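Section 2. Care and Cleaning of Brushes and Combs

Read this section before first use of the Pruvon wash basin insert. Personal brushes and shared brushes must be washed separately.

2.1 Before You Begin

Remove all loose hair from the brush by hand or with the tail of a comb. Check the handle and base for cracks. A cracked brush must not be soaked.

CAUTION: Do not wash brushes with wood handles or natural bristles by the method given in this section. Refer to Section 3.

2.2 Washing

1. Place the insert in the sink and close the drain plug.
2. Fill the insert with lukewarm water to the lower line. The insert holds up to 300 ounces.
3. Add one capful of mild shampoo and stir.
4. Lay the brush in the water with the bristles facing down. Soak for five minutes.
5. Clean between the rows with a soft toothbrush, working from the base of each bristle toward the tip.
6. Rinse under running water until no suds remain.

NOTE: Cushioned brushes have a small air hole in the pad. Keep this hole above the water line and skip the soaking step.

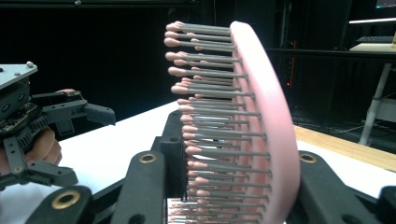

Figure 2-1. Paddle-style brush with rounded bristle tips.

2.3 Drying

1. Shake the brush firmly over the sink.
2. Lay it on a clean towel, bristles down, and leave it overnight.
3. Empty the insert, wipe it dry, and store it flat.

CAUTION: Do not use a hair dryer, oven, or radiator to speed drying. Heat may bend the bristles and loosen the pad.

2.4 When to Replace a Brush

Replace any brush with missing tips, split bristles, or a pad that no longer springs back. Bare bristle ends can scratch the scalp.

2.5 Replacement Parts

The drain plug for the insert is part number 313. Orders may be placed through the Fontana service counter. Please have the model name and proof of purchase ready.

Section revised Thursday, July 30, 2020. Approved by Évan Royer, Product Documentation.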